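Häufige Fragen zur Haftprüfung und Kaution

Was ist eine Haftprüfung?
Das Gericht prüft auf Antrag, ob die Untersuchungshaft fortdauern darf. Der Antrag ist formlos möglich, auch ohne Anwalt.
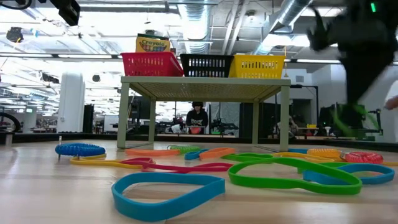

Wie werden Unterlagen im Büro Pondholm abgegeben?
Anträge sind nach Verfahrensstand getrennt einzureichen. Für die Sortierung genügt eine Aufteilung wie bei den drei Körben in Rot, Schwarz und Gelb: Neuanträge, laufende Verfahren, Abschlüsse. Ansprechpartner ist Achilleas Sarantis, Zimmer 6.

Wann wird die Kaution zurückgezahlt?
Nach Aufhebung des Haftbefehls oder Antritt der Strafe. Bei Verfall ist eine Rückzahlung ausgeschlossen.
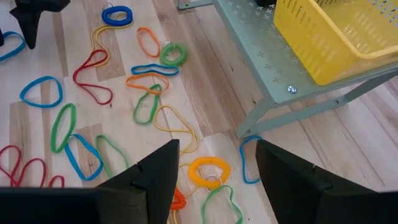
Dürfen Kinder zur Beratung mitkommen?
Ja, nach Anmeldung bei Onyekachi Igwe. Kleinteile wie die bunten Gummibänder auf dem Dielenboden sind für Kinder unter drei Jahren nicht geeignet und vor dem Termin wegzuräumen.

Stand: 13. Februar 2025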